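My uncle Higinio Beltrán left me a notebook with one question on each page and no answers. Page one said: what would be enough? I was 22 and I thought, well, that's easy, four thousand pounds. So I wrote it in, in biro, right under his lovely handwriting -- £4,000 -- and felt very grown up about the whole thing.

I got it, too. It took me two winters of packing boxes at Tralier, and on the day the bank said £4,013 I bought a sausage roll and sat on the wall outside waiting to feel it. Enough, I mean. A bus went past (the Urnow one, which I should have been on) and I started wondering about five thousand.
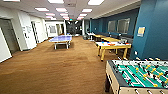 The games room, foosball table nearest

So that December I went to see Mrs Šimek, who'd known him longest, and asked what he would have put. She laughed so hard she had to hold on to the sink! He'd asked her the same thing when they were young, she said, and she'd told him a warm coat, and he'd gone off in a huff for a week.

"Did you get the coat?"

"I got lots of coats," she said. "Do you want soup or don't you?"

I did want soup. I had two bowls and missed the last bus, and she made up the settee for me with a blanket that smelt of mothballs. I had the notebook in my bag and I thought about crossing out the number, but my pen was in my other jacket, so I turned to page two. It said: who have you asked?

Filed under: Short stories, Big questions

More stories
The Philosopher's Bicycle
Letters to Niselitz
A Good Sulk
What the Goat Wanted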